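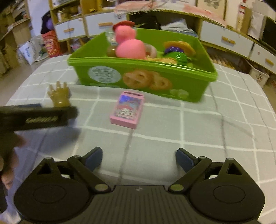
Long black handle-like object, raised gold lettering on the side.

8 July 2004

The hard water at the Treltuven apartment has been bothering me since the move, mostly because of what it does to the kettle and the shower head. I finally sent a sample out. The result was 696 microsiemens per centimeter for conductivity, which says little about hardness on its own but does say there is plenty dissolved in there. The strip test put total hardness near the top of its scale, where the colors are too close together to read with any confidence.

Two options were on the list: a small ion exchange softener under the kitchen sink, or regular descaling with citric acid. The softener trades calcium and magnesium for sodium, needs salt, and takes up the cabinet where the trash goes. I am renting. Citric acid it is, for now.

Procedure for the kettle, which holds 2 liters:

Fill to the maximum line with cold tap water. Add 25 grams of citric acid powder and stir until clear. Warm it, but stop well short of boiling. Above a certain temperature calcium citrate starts to come out of solution, and it is harder to remove than the original scale. Leave it for half an hour, pour out, rinse twice, boil one full kettle of plain water and throw that away too.

The first batch fizzed for a few minutes and then quit with scale still on the element. A second batch at the same strength cleared it. I had expected one to do it, but the previous tenant left the kettle behind and I doubt it was ever cleaned.

The shower head is a Zutik, the older model with the rubber nozzles. It unscrews by hand if you are patient. I soaked it in a bowl overnight with a stronger mix and pushed each nozzle with a thumb the next morning. Grit came out. Flow is better – I timed a bucket before and after, but lost the piece of paper with the first number, so that measurement is worthless.

On cost: the grocery store on Conceição sells citric acid in tiny packets meant for canning, and at that price the whole idea falls apart. The hardware store two doors down has it in larger bags. I bought about 200 grams too little and had to go back.

Vinegar works as well. It is slower at kitchen strength and the smell stays in the kettle for days.

Next is the washing machine. The manual says to run an empty hot cycle with descaler and does not say how much. I will start low and check the door seal afterward, citric acid being less friendly to some rubbers and metals than people assume. Chrome trim in particular should be rinsed right away.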